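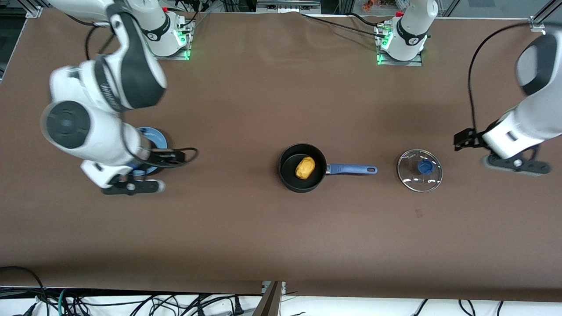
Rundes Blau auf braunem Papier, dazu ein paar weitere Kochsachen in der Tischmitte.

Stieltopf Unen, blau
Aus der Kochserie Dimo

Startseite > Kochen > Töpfe > Stieltöpfe > Unen

Auf einen Blick
Form: Stieltopf mit einem langen, geraden Griff
Größen: 12 cm und 20 cm Durchmesser
Farbe: Dunkelblau außen, Griff in hellerem Mittelblau
Rand: silberfarben, metallisch
Aufhängung: ovales Loch am Griffende
Lieferumfang: Topf ohne Deckel
Passend dazu: Deckel Nimri, Arbeitspapier Ziditz

Wir mögen Stieltöpfe. Das muss vorweg gesagt werden, damit man die folgenden Absätze richtig einordnet. In vielen Küchen ist der Stieltopf das Stück, das am häufigsten gespült wird und am seltensten im Schrank ankommt, weil schon wieder jemand Milch warm machen, Eier kochen oder einen Rest Suppe aufwärmen will. Ein Topf, der so viel auf dem Herd steht, darf auch gut aussehen, und der Unen sieht richtig gut aus!

Die Farbe

Außen ist der Topf tief dunkelblau mit einem leichten Glanz. Kein Spiegelglanz, auf dem man jeden Fingerabdruck sieht, eher der Schimmer von gut geputzten Schuhen. Oben läuft der silberfarbene Rand herum, und an dem bleibt das Licht hängen, gerade morgens, wenn die Sonne flach über die Arbeitsplatte kommt. Der Griff ist deutlich heller als der Topf, ein sattes Mittelblau. Auf dem Papier klang das für uns erst nach zu viel Blau. Dann stand das erste Muster auf dem Tisch und die Sache war entschieden.

Wer Holzfronten oder eine graue Küche hat, bekommt mit dem Unen einen kräftigen Farbfleck dazu. Zu weißem Geschirr passt er sowieso. Und auf einem braunen Untergrund wirkt das Blau besonders warm, dazu weiter unten mehr.

Der Griff

Lang, gerade, am Ende abgerundet. Die Oberfläche ist glatt und fühlt sich ein wenig nach Gummi an, sie liegt angenehm in der Hand und rutscht auch mit feuchten Fingern nicht gleich weg. Durch die Länge hat man beim Ausgießen ordentlich Abstand zum Dampf. Kartoffelwasser abgießen, Soße in eine Kanne füllen, Grießbrei auf Teller verteilen: Dafür ist so ein Griff da.

Ganz am Ende sitzt das ovale Loch zum Aufhängen. Oval deshalb, damit auch breitere Haken durchpassen, und zwar ohne langes Zielen. Ein einfacher S-Haken an einer Stange genügt. Zwei Größen nebeneinander an der Wand ergeben schon ein hübsches Bild (und im Unterschrank wird endlich ein Fach frei).

Ein Hinweis für alle mit kleinen Kindern im Haus: Bitte den Griff beim Kochen immer nach hinten oder zur Seite drehen. Bei langen Griffen gilt das doppelt. 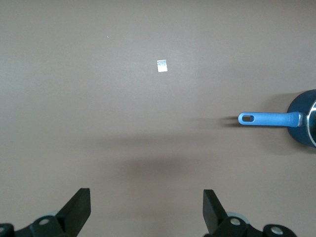 Der Griff in hellerem Blau, vorn abgerundet und mit ovalem Loch zum Aufhängen.

Welche Größe?

Der kleine Unen mit 12 cm ist der Topf für eine Tasse Kakao, zerlassene Butter, zwei Eier, ein bisschen Soße. Auf der kleinsten Platte steht er genau richtig. Bei Gasherden lohnt vorher ein Blick auf den Rost: Liegen die Stege weit auseinander, braucht ein so kleiner Topf ein Auflagekreuz, sonst kippelt er.

Der große mit 20 cm schafft Nudeln für zwei, Suppe für mehrere, Reis, Kompott, Pudding aus einem ganzen Liter Milch. Wenn es nur einer sein soll, dann würden wir zu diesem greifen. Randvoll ist er allerdings schwer, und ein Stieltopf hängt nun mal an einer Hand. Also lieber nicht bis obenhin füllen, oder beim Tragen mit einem Topflappen an der Gegenseite stützen.

Beide Größen haben denselben Farbaufbau. Sie lassen sich ineinanderstellen, die Griffe zeigen dabei am besten in dieselbe Richtung. Ein Stück Küchenkrepp dazwischen schont die Innenseite.

Kochen mit dem Unen

Mittlere Hitze reicht fast immer. Der Topf wird zügig warm und hält die Temperatur gut, auf höchster Stufe brennt Milch nur unnötig an. Wir drehen zum Ankochen auf 9 und gehen dann schnell auf 4 zurück, jedenfalls auf einem Herd mit neun Stufen. Bei Induktion noch etwas früher.

Ein paar Dinge, die bei uns in der Probeküche regelmäßig im Unen landen:

Vanillesoße. Eigelb, Zucker, Milch, bei kleiner Hitze rühren, bis sie dicklich wird. Der kleine Topf ist dafür wunderbar, mit einem schmalen Schneebesen kommt man überall hin.

Rote Linsen. Mit Zwiebel und Kreuzkümmel anschwitzen, Brühe dazu, 12 Minuten köcheln lassen, Zitrone darüber. Im November gibt es das mindestens einmal die Woche.

Apfelkompott. Äpfel grob schneiden, einen Schluck Wasser, eine Zimtstange, Deckel drauf. Nach 20 Minuten ist alles weich, und das ganze Haus riecht danach!

Milchreis. Der große Unen, Geduld, ein Holzlöffel. Mehr braucht es nicht, vielleicht noch Kirschen.

Pflege

Vor dem ersten Gebrauch den Aufkleber abziehen, heiß ausspülen und mit einem weichen Tuch abtrocknen. Kleberreste gehen mit ein paar Tropfen Speiseöl weg.

Spülmaschine ist möglich, von Hand gespült bleibt das Blau länger frisch. Keine Stahlwolle, kein Scheuerpulver. Angebranntes weicht man über Nacht mit Wasser und einem Teelöffel Natron ein, am nächsten Morgen lässt es sich meist mit der Bürste herausholen. Den heißen Topf nicht unter kaltes Wasser halten, sondern erst ein paar Minuten stehen lassen.

Das Loch im Griff beim Spülen nicht vergessen, darin setzt sich gern ein Rest Spülwasser fest. Einmal schütteln, aufhängen, trocknen lassen.

In den Backofen gehört der Unen nicht. Auf offenem Feuer hat er ebenfalls nichts verloren, auch wenn er beim Camping auf dem Kocher eine gute Figur macht.

Unsere Lieblingsunterlage: Arbeitspapier Ziditz

Braunes Papier über einen langen Tisch ziehen, und schon hat man eine Arbeitsfläche, auf der man teilen, füllen, kleckern und verpacken kann. Wir benutzen das Ziditz beim Einkochen, beim Plätzchenbacken und immer dann, wenn viele Leute gleichzeitig am Tisch stehen. Es ist glatt und matt, macht nach einer Weile ein paar feine Knitter und sieht damit fast noch schöner aus. Blaues Geschirr wirkt darauf großartig.

Die Rolle hat 20 Meter. Abrollen, abschneiden, an den Tischkanten mit Kreppband festkleben. Wer das Papier straff haben will, fängt in der Mitte an und streicht nach außen. Rezepte, Mengen und die Namen der Marmeladen kann man mit Bleistift direkt danebenschreiben, auch das machen wir ständig.

Bitte nichts Heißes direkt darauf abstellen. Ein Untersetzer gehört immer dazu, auch wenn der Topf nur kurz vom Herd kommt.

Deckel Nimri

Der Deckel wird einzeln angeboten, weil viele schon einen passenden im Schrank haben. Wer keinen hat: Den Nimri gibt es in denselben beiden Durchmessern wie den Topf. Er sitzt locker auf dem Rand und klappert bei kräftigem Kochen ein wenig. Uns stört das nicht, so hört man wenigstens, wann man herunterschalten sollte. Zum Reiskochen den Deckel aufgelegt lassen und nicht ständig nachschauen.

Fragen, die uns oft erreichen

Wird der Griff heiß?
Beim normalen Kochen bleibt er am Ende gut anfassbar. Direkt am Topf wird er wärmer, besonders auf Gas, wenn die Flamme über den Boden hinausreicht. Flamme kleiner stellen und weiter hinten anfassen.

Gibt es den Unen auch in anderen Farben?
Im Moment nur in Blau. Über ein Grün wird immer mal wieder gesprochen, entschieden ist nichts.

Kann ich mit dem Schneebesen darin rühren?
Ja, am liebsten mit einem aus Silikon oder mit Holzlöffel. Metall geht, hinterlässt aber mit der Zeit Spuren.

Hat der Topf eine Skala innen?
Nein. Wer genau messen will, nimmt einen Messbecher.

Mein alter Deckel mit 20 cm passt fast, aber nicht ganz. Woran liegt das?
Manche Hersteller messen außen am Rand, andere innen. Beim Unen ist das Innenmaß angegeben. Ein flacher Deckel, der oben aufliegt, verzeiht mehr als einer, der in den Topf hineingreift.

Lässt sich der Griff tauschen?
Ja, Ersatzgriffe für beide Größen sind bestellbar. Die Schraube sitzt am Topfansatz, ein normaler Kreuzschlitz genügt. Ab und zu nachziehen schadet nicht, vor allem bei Töpfen, die täglich im Einsatz sind.

Lieferung und Rückgabe

Verpackt wird in Karton und Papier, ohne Folie. Bestellungen, die am Wochenende eingehen, gehen am Montag raus. Topf und Deckel kommen zusammen in einem Paket, die Papierrolle wegen ihrer Länge manchmal getrennt. Unbenutzte Töpfe nehmen wir zurück, bitte im Originalkarton und mit einem kurzen Zettel, was nicht gepasst hat.

Ebenfalls in dieser Serie
Deckel Nimri, 12 cm
Deckel Nimri, 20 cm
Ersatzgriff Unen, mittelblau
Arbeitspapier Ziditz, braun, Rolle
S-Haken, 4 Stück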